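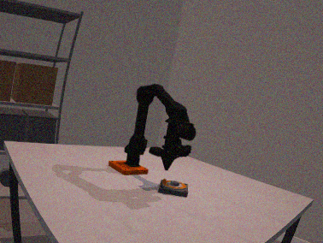

The simulated arm over the ring part in our Varow test setup.

I keep hearing that simulation results don't count, and I've gotten a little cranky about it. We ran 803 rendered episodes of the Horgan task last June (reach down, get to the orange ring, stop) and the first comment we got back was "sure, but does it work on a real arm?" Fair question! I just don't think it's the only one worth asking.

What I wanted to know was whether shadows were messing with our policy. Try testing that in a real lab. You move a lamp, somebody opens a door, the sun comes around, and now you've changed four things at once. In Varow I can keep the arm, the table and the ring exactly where they are and slide the light over. So we did 100 matched pairs, same start pose, different light. The policy missed the ring in 8 of them under the original light and in 10 under the new one. That's a tiny gap, and I'd take a boring answer I can trust over an exciting one I can't.

Now, the folks at Vulent will tell you gray walls and clean tabletops make life too easy for the model. They're right, and I wouldn't ship anything on the strength of these runs. But I do wish papers would say plainly which question the simulator was there to answer. Ours was about light. The grip question goes to the real bench at Kustholm, and I fully expect that one to hurt.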